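Jurnmont open day, December

I went to the Jurnmont open day with Fahad Bajwa, who had seen the notice in the Wandwood newsletter. We took the 42 bus to the end of the line and walked the last bit. Doors opened at ten and we were in by quarter past. Entry was free, but you had to sign a sheet and put a sticker on your coat.

Jurnmont is a set of workshops and studios in the old Price building on the canal side. Most of the ground floor is let to small firms, and the upper floors are used for trials of things for the home – storage, lighting, kitchen fittings and so on. There were 14 rooms open on the day and we got round most of them before the café queue became too long to ignore.

We started with the bindery, then the lamp makers, then a long room of shelving from Zasotdale. The shelving was good, solid stuff. The woman on the stand let people take a unit apart and put it back together, and Fahad did so twice. I asked about the price of the corner version and was told £894, so I moved on.

Upstairs was the part I had come for, the rooms on clothes and how to store them. I live in a flat with one shallow wardrobe and have been meaning to change how I keep things for years.

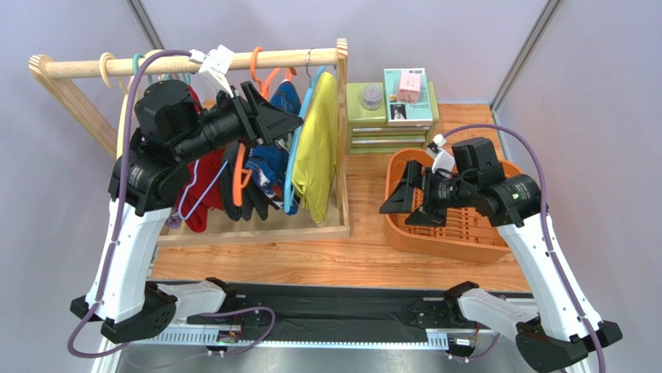
Rails were the main subject in the clothes room, and open rails in particular. Musyoka Koech gave the talk, which lasted around 40 minutes and was better attended than the one on lighting. His view is that most of us hang too much and then blame the wardrobe. The wooden rack on the table was a fair match for mine at home, with bright garments packed close together under the rail and a flat tray at the bottom. The hangers were a mixture too, orange ones, a teal one and a cream one among them, and a white clip-style one near the middle. Koech is against mixing hangers. He says different shapes put the shoulders at different heights, so clothes bunch up and you end up pulling out two things when you want one. Someone at the back said she sorted hers by hanger colour, one colour for each child, and he agreed that was a fair use for it.

He also talked about long and short items. Long things go at one end, short things at the other, and that leaves a clear space underneath for shoes or a box. I had always hung mine by season. He passed round three sorts of hook and let us try them on a loose length of rail. The wide ones were easier to get on and off but took up more room.

After that we had soup in the café, leek and potato, £4 with bread. The seating is poor and we ate standing by the window. The toilets are on the second floor only, and the lift was slow all day, so allow time for that.

We finished with the kitchen fittings, where Fahad bought a drawer divider, and left at about half past three. The next open day is planned for spring. I would go again, but earlier, and I'd take a tape measure.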